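Unit 4 handout: collecting demonstrations (Brevlow kitchen set)

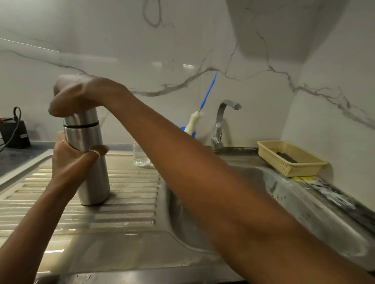 Fig. 1. Bottle task, head view. Right hand on the cap, left hand steadying the body.

Why head view: hands and object stay together, no retargeting to a fixed cam later. Cost = forearms block stuff, see the basin.

Per task:
- 200 demos minimum, 11 kitchens
- leave clutter in. Real sinks have brushes, baskets, other bottles
- vary grip and start pose, dont rehearse
- one task per clip, cut at 90 sec

Labels: verb + object + which hand. "Twist" vs "press" on a cap is hard from one still, so label from the whole clip. Unsure = mark unsure.

Shiny metal: depth gets noisy, keep the clips anyway. Split by kitchen, NOT by clip, otherwise teh test set leaks.

Reading for Feburary: Meltero notes, sec. 2

Contact: Plutudell course office | Back to top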